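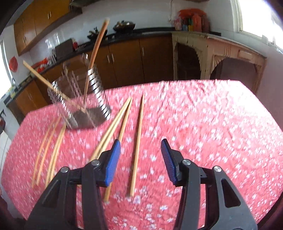

TROLA, October 27, 2023 — The Trola Pathfinders will open a senior section in the new year, giving teenagers who age out of the main troop somewhere to go until they turn 17. Families were told at the fall parents' meeting in Brirkon Hall, and sign-up forms went out the next morning.

The senior section will take 30 members at first. Up to now the Pathfinders have had two age groups, the juniors, who can start at age six, and the main troop, which members leave when they start high school. Many of those who leave ask to come back as helpers, but the group's rules do not let anyone help with the juniors until they have finished a training course, and the course is only open to adults.

"We were saying goodbye to kids at the point where they had gotten good at it," said Magnus Rennie, who leads the main troop. "They could run a camp kitchen and read a map and keep a patrol together in the rain. Then they were out, and we had nothing to offer them except the mailing list."

The new section will meet in the smaller room upstairs at Brirkon Hall, on the same evening as the main troop but starting later. Members will set most of their own program. Adult leaders will sign off on plans for anything that takes place outdoors, on the water or overnight, and at least two of them will be present at every meeting.

Kimie Tsuchiya will be the first section leader. She moved to Trola from Urquijo, where she spent several years with a similar group, and has been helping with the main troop's hiking weekends. She told parents she wanted the first months to be fairly quiet, with a few evenings on first aid, route planning and cooking for large numbers before the section takes on a trip of its own.

"If they want to spend three weeks arguing about tents, that's fine with me," Tsuchiya said. "They have to learn to decide things. I'd like them to do a bad job of it once or twice indoors before we're up on a hill somewhere."

The first camp is planned for June at the Lake Florka site, which the Pathfinders share with two church groups and a canoe club. The section will have the lower field and the use of the boathouse. Canoe sessions will be run by the club's own instructors, and anyone who wants to go out on the lake will have to pass a swim check at the town pool in the spring. Details of the swim check will be sent out with the camp letter.

## Cost and places

Dues for the senior section will be $100 a year, the same as for the main troop. That covers hall rent, insurance and badges but not camps, which are charged separately. The hardship fund that already helps younger members will be open to the senior section too. Requests go to Hendrik Verschueren, the group secretary, and are not shared with the section leaders.

Places will be offered first to members who are leaving the main troop at the end of this year, then to former members who are still young enough to join, and then to anyone else in the district. Verschueren said he expected the first two groups to take most of the places but not all of them. Teenagers with no background in the Pathfinders are welcome to apply.

Several parents asked about uniforms. Seniors will wear the same green shirt as the main troop with a gray neckerchief in place of the yellow one. Anyone who still fits into their old shirt can keep using it, and the swap box by the front door of the hall will have larger sizes added. Hiking boots can also be borrowed for a weekend, although the selection in bigger sizes is thin and donations would be useful.

There were also questions about homework. Sandrine Gaillard, whose daughter will be leaving the main troop this winter, said she liked the plan but was worried about the later finish on a school night. Tsuchiya agreed to try an earlier start for the first couple of months and to ask families again in the spring. The main troop uses the downstairs hall and the two sections would overlap a little on the stairs, but Rennie said that would not be a problem as long as coats and bags were kept off the landing.

## Leaders still needed

The section has Tsuchiya and two assistants lined up. It needs more adults before it can run overnight trips, and Verschueren asked anyone interested to speak up soon, as the background checks have been slow this year. No outdoor experience is required. New leaders attend a safeguarding evening and a weekend course, both paid for by the group, and work alongside an experienced leader until they are signed off.

One of the two assistants is Belmiro Esteves, a former member of the Trola group who recently moved back to town. He will look after the section's camping equipment, much of which is being handed down from the main troop. The big dining tent has been repaired and will be shared. The older stoves are being retired, and the group has ordered new ones out of the money left over from the summer fair.

Esteves said he had left the Pathfinders in his first year of high school and had always thought it was too early. "I'd have stayed if there had been something to stay in," he said. "Most of my patrol would have."

The juniors and the main troop are not affected by the change, and their meeting times stay as they are. The juniors still have a waiting list. The main troop has a few openings, and Rennie said younger teenagers who miss out on a senior place for reasons of age can be put down for those.

Forms for the senior section are available at Brirkon Hall on meeting nights and from the front desk of the Trola library. They should be returned to the hall mailbox by the end of November. Families will hear by letter before the holidays, and an open evening for new members and their parents will be held upstairs at the hall in the first full week of January.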